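Undum table oil, one winter in

I bought my first tin of Undum on the advice of a guy at the lumber counter, and I've been meaning to write it up ever since, so here goes.
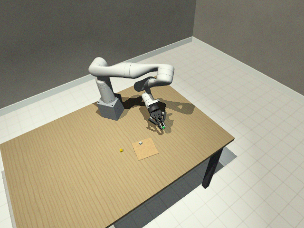
Some background first. I have a dining table that I love and have treated terribly. It had an old glossy finish when I got it, and by May it was peeling in little flakes that stuck to everybody's sleeves. I stripped it over a long weekend (never again, my shoulders hurt for days) and then had to pick something to put back on. I didn't want another shiny coat. I wanted something I could patch myself when a kid drags a fork across it.

Undum is a wipe-on oil made by Fedari. You get a squat metal tin, a folded sheet of instructions in very small print, and a cotton pad that is frankly useless - mine shed fuzz all over the first coat and I had to pick it out with tweezers. Use an old T-shirt. Lay the used rags out flat outdoors afterward too, the oil can make them heat up and catch fire if you leave them in a heap, and the sheet does say so if you squint.

The oil itself is lovely to work with! It goes on thin, it doesn't smell like a gas station, and it sinks in fast enough that you don't spend the evening chasing drips. I did 2 coats, a day apart. The color came up a bit warmer than I expected, kind of a weak tea, so try it on the underside first if you like your wood pale.

How has it held up? Pretty well. Water beads if you catch it soon. Red wine left a faint ring once, and I rubbed it out with a scrap of fine sandpaper and a dab of oil. Hot pans are another story. I set a casserole down without a trivet at Thanksgiving and got a cloudy patch that I can still find if the light is low.

My neighbor Raffaele Ferri swears by Araya, the hard wax one, and his kitchen table does shrug off heat better than mine. But he had to sand the whole top when it finally wore through by the sink side, and I can fix mine while the coffee brews. We argue about this a lot.

The tin is 70 dollars at Ostton, which made me wince. I've used less than half of it on a table that seats eight, though, so I'll get a second go out of it. The lid gets gummy, so wipe the rim before you close it or you'll be prying at it with a screwdriver like I was last night.

I'd buy it again. I'd bring my own rag.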